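Prikness (workshop robot)

Prikness is a home-built robot arm workcell and matching simulation developed by Perihan Uysal and Baptiste Lebrun at Mekby, a shared workshop. The project covers a small hobby arm with a two-finger gripper, its controller, and a set of simulated rooms in which pick-and-place routines are tried before they are run on the hardware. The build files were released to workshop members on February 3, 2023.

History

Uysal began the project in July as a replacement for a belt-driven plotter that had been scrapped for parts. The first arm used printed links and hobby servos, and sagged under its own weight at full reach. Lebrun joined during the second revision and redesigned the shoulder around a geared stepper motor. The simulation was his addition. It was first meant only for checking joint limits, but later became the larger part of the work.

Hardware

The arm has five joints and a reach of 205 mm short of the bench edge when parked. Its rated payload is 241 g, measured with the elbow fully extended. Links are cut from aluminum tube and joined with printed brackets. The controller board, named Carré after its square outline, drives all joints and reads one limit switch per axis. Power comes from a bench supply fitted with a latching stop button.

Software

Motion planning is handled by Celason, a program written by Lebrun. It accepts a list of target poses, checks each path for collisions, and sends timed joint positions to the controller. The same list can be sent to the simulator without changes. Early versions failed when a target lay close to a singular pose; the current version rejects such targets and reports the joint at fault.

Simulation

The simulated rooms use a model of a Franka Emika arm in place of the workshop's own. Its joint data was already available in the simulator, and work on the planner could continue while the hardware was apart. A room contains furniture and household objects, among them a monitor, a bowl and a mug on a long black cabinet.

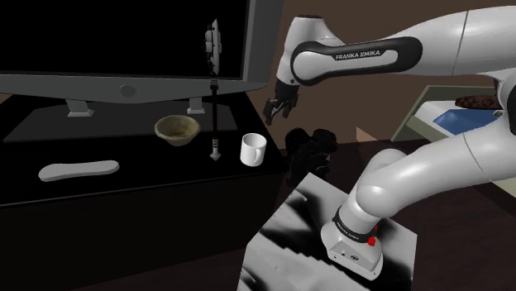
Each routine is run 1,000 times with small changes to the starting positions of the objects. A routine moves to the bench only after 40 consecutive runs without a collision. Contact between the fingers and thin-walled objects remains the weakest part of the model, and grip force is still set by hand on the real arm.

Limitations

The planner treats all obstacles as fixed. Backlash in the wrist is not modeled. A wrist encoder has been fitted to the third revision, but Celason does not yet read it.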